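Reporting a light aircraft that landed in a field near Arkorstead
Posted May 26, 2023 in Aviation and Airfields

Gitau Odera
A light aircraft made a precautionary landing in my lower field, 587 metres from the house. The pilot was unhurt and the police attended. The operator, Makokha, now wishes to fly it out. Must I permit this, and to whom do I address a claim for the damaged crop?
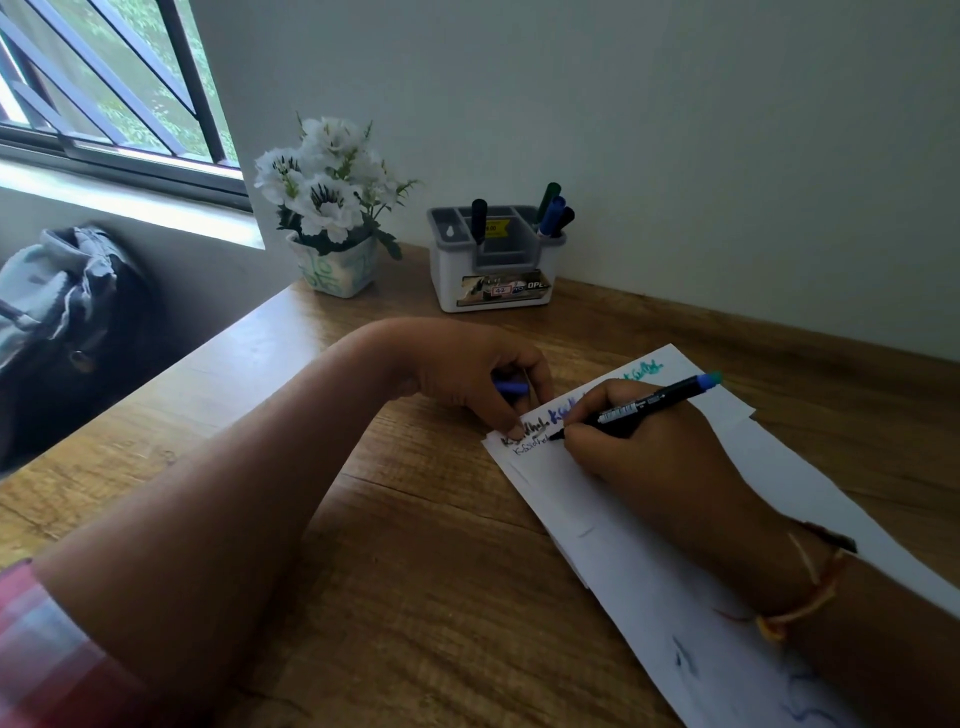
Wesia Flying Club Office
A landowner is under no general duty to allow a take-off. The operator should seek your consent in writing, and may have to remove the aircraft by road if you decline. Keep every paper on the matter in one place. A bag left by the desk, such as the grey backpack under the window here, will serve if you have no cabinet. Photograph the crop before any vehicle enters — the insurer will ask for this. We would expect a first reply within 14 days.

Sotell reader
Same thing happened to my uncle in September. They took the wings off and it went on a lorry. He got paid in the end, 8 weeks I think.

Arkorstead Airfield Desk
The previous reply is correct as to consent. Your claim should be addressed to the operator, who will pass it to the insurer. Please state the area affected, the crop and its stage of growth.

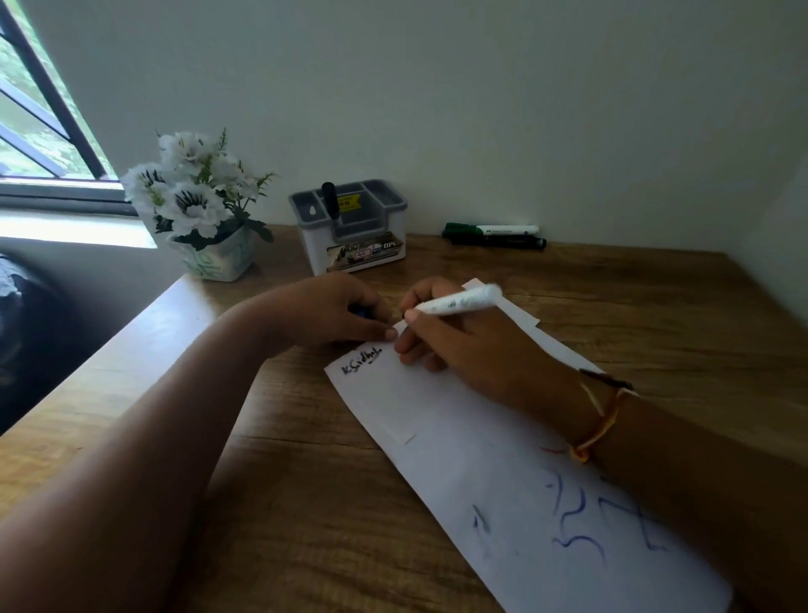

It should also give the name of the police officer who attended, together with any reference number. Claims sent to this desk cannot be accepted — we hold no records for private land more than 20 kilometres from the airfield.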